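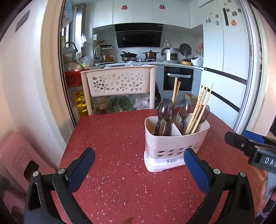
Gripper open over the table, with the spoons and chopsticks in their pink holder.

Troltlow hand gripper, for teaching pick-and-place jobs
Hire or buy from Ostapchuk, Illey
Page updated 7 June 2023

Hire: £129 a week per gripper, charger and case included
Buy: ask me, it depends how many you want
Weight: 500 g
Stock: in the cupboard at Illey, can go out next day

I run the wash and sort side at Ostapchuk. We hire out tableware, so cutlery, serving bits, chopsticks, big spoons, all of it, to caterers and village halls and the odd wedding in a field. It comes back to us in crates, it goes through the washers, and then somebody has to stand at a bench and put it all back where it belongs. For years that somebody was four of us on a rota, and I was one of the four.

We bought a Casemar arm for the sorting bench the year before last. I'll be fair to it, it's a decent arm! But it arrived knowing how to pick up a fork from a tray, and the first time it met a bundle of chopsticks it pushed the whole lot on the floor. Every new item meant ringing up, waiting, and paying someone to come and write it a new routine. So in the end we went for the Troltlow grippers, liked them, and started keeping spares to hire to other people. That's how a tableware firm ended up with a robotics page, and I get to write it.

What you do with it

You hold it in your hand and do the job. Squeeze and the fingers close, let go and they open. There's a camera on it that watches what you pick up and where you put it, and when you've done the same job enough times you've got something to train the arm with. You don't have to write any code. I certainly can't.

If your job needs two hands, get two grippers. We tried to save money with one and kept finding ourselves steadying a pot with our free hand, and then of course the arm had no idea what that hand had been up to. Two people at one table works as well, one gripper each, as long as you agree who's reaching first (we bashed them together a lot in the first week, and they were fine).

The pads are the bit I'd look at hardest if I were you. They're textured, and they need to be, with plastic spoons especially. A smooth handle just swivels when you grab it off centre. Wipe them at the end of a shift with a damp cloth and a bit of washing-up liquid, let them dry, and don't put them through the dishwasher. Somebody will try. Spare pads come in pairs at £19.

How many goes does it need?

Everybody asks this one. For a simple thing like lifting a spoon out of a pot and laying it down, we did 100 goes and the arm was useful by then, if a bit slow. For chopsticks we did a lot more, over several shifts, because they lean on each other and when you pull one out the rest move. I'd set aside a couple of mornings per item to begin with and see how you get on.

Please don't do all your goes on one tidy bench with the pot in the same spot. We did that, and the arm got brilliant at that one pot in that one spot and hopeless everywhere else. Move it about, turn it round. Put some clutter behind it. Do a few on a canteen table, or in somebody's kitchen with the bread maker and the pans out. If a customer's going to use the arm in a messy room then it needs to have seen a messy room.

What it changed on our bench

I'd rather tell you this than give you another list of features, as it's what I wanted to know and couldn't find on anyone else's page.

The first thing is that the people who were good at sorting are still the people who matter. The arm learns from whoever's holding the gripper. Our quickest sorter has been doing it for donkey's years and has a way of tipping a pot with one finger so the spoons fan out, and you can see the arm trying to do her tip now. She was dead against the whole thing at the start and I don't blame her. What brought her round was seeing the arm trained on my recordings, which was terrible, and being asked if she'd do it properly.

We put teaching on the rota as its own job, with its own rate, slightly above sorting. I would push anybody hiring from us to do the same. If you ask people to teach a machine their work on top of doing their work, for the same money, they'll be cross and they'll be right to be.

Hours is the other thing you'll want to know. Nobody lost their place, but we didn't fill one post when it came up, and I'm not going to dress that up. There are three people on the bench now where there were four, and the late shift has gone altogether, with the arm doing the plain cutlery overnight and us coming in to check it. Two of the team miss the late shift money. One's delighted to be home for tea. We talked about it in May at some length and moved some of the saved hours into deliveries, which pays a bit better but means driving the van, and not everyone wants to drive the van.

My own wrists are much improved! Sorting is the same little twist over and over, and I used to wear a strap. Using the gripper does have its own ache, though, more in the forearm. We swap every half hour, and I'd stick to that even if the person holding it says they feel fine.

The checking is duller than sorting, I have to say. You're looking at trays that are nearly always right, and your mind goes off. We've started mixing it up with packing so no one does a whole morning of it.

What it isn't so good at

Anything very thin and flat on a hard table. Teaspoons lying face down are a pain and I usually nudge them to the edge first. Knives we still do by hand, all of them, and that's our choice and it's staying that way. Hot things, no. It's plastic, keep it off the hob and away from pans that have just come off.

It's also a bit awkward for small hands on a long session. Troltlow do a shorter trigger and I keep two of those, so tell me when you book and I'll fit it before it goes out.

Bright sun through a window bothers the camera. Pull a blind or turn the table.

In the case

One gripper, charged
Charger and lead
One spare pair of pads
Small screwdriver for changing the pads
Memory card, wiped
The sheet I wrote, two sides, which is a lot shorter than the manual

A word about recording in your workplace

The camera's pointed at the job but it picks up whatever is behind as well, so that means rooms, people's hands, photos on the fridge, the lot. Ask before you start. We have a sign for the door and a list by the bench where people put their initials if they're happy to be in the recordings, and anyone who isn't gets to work at the other end. When a case comes back to me I wipe the card without looking at it, so copy everything off before you post it.

Does it only work with a Casemar arm?

No, but ours is a Casemar and that's the only one I can help you with over the phone. Other makes want the files turned into something else first. Troltlow have a converter for that and I've never used it, so speak to them before you hire from me if you've got a different arm.

Booking

Ring the Illey number and ask for the sort room, or use the form. Mornings are best, we're up to our elbows after two. A week is the shortest hire and most people want a fortnight once they've had a play. You're very welcome to come and have a go on our bench first, bring a few of whatever you want to pick up, and wear shoes you don't mind getting damp.

Returns go back to the side gate, please, as the front desk keeps sending them to crockery.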